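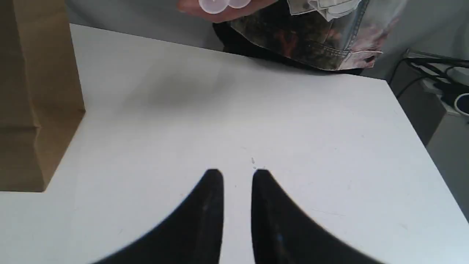 Review by Fabian Hämmerli
Posted in July | Grippers and end tools

Prokodetti soft-curve finger set, two months in

I've gone through a lot of gripper fingers over the years and most of them end up in the same drawer. The Prokodetti set is still on the arm, and I can't see it coming off soon!

You get two fingers, a mounting plate, the bolts and a hex key in the box. No printed manual, but the download is four pages and the drawings are clear. I had the old pair off and these on before my coffee went cold, then spent a bit longer telling the controller where the new tips were. Do that part properly. My first go was sloppy and the arm kept closing a whisker short of everything.

What I like most is the shape. The outsides are curved and the inside edges run nearly straight, so when the jaw is open you get a clean slot to aim with from the wrist camera. The tips are rounded, which I worried about for small stuff, but they nose in beside things without knocking them over. Paper bags were my big test. We pack small orders at Wada, and a standing kraft bag is a pain for a robot – grab it too hard and it folds, too soft and it slides straight out. With the closing force set to 5 on our controller these hold the top fold nicely and let go without dragging the bag along. Thin plastic tubs and caps went well too, once I slowed the close down a touch.

I ran 1000 picks of mixed bits over a few evenings, mostly with the lights turned down to be mean about it. No cracks, no wobble in the mounts, and the colour hasn't worn through at the tips.

Now the grumbles. The glossy black finish picks up reflections, and under our overhead lights that gave the vision software a few odd moments until I moved a lamp. A matte version would be lovely. They also take up a fair chunk of the wrist camera's view at the bottom, so if you need to see right in close to the palm you'll want a second camera. And anything really flat, like a single sheet of paper lying on the table, is beyond them. I tried for most of an afternoon.

Ordering was through Sondthorpe, who answered my bolt pattern question the same day. I've also used the Kerkalach fingers, and they're stronger if you're lifting metal parts, but for light packing I'd pick these every time – they're gentler, and I spend less time picking squashed bags up off the floor.

Fits: most two-finger grippers with the standard plate
Would I buy again: yes, and I've ordered a spare pair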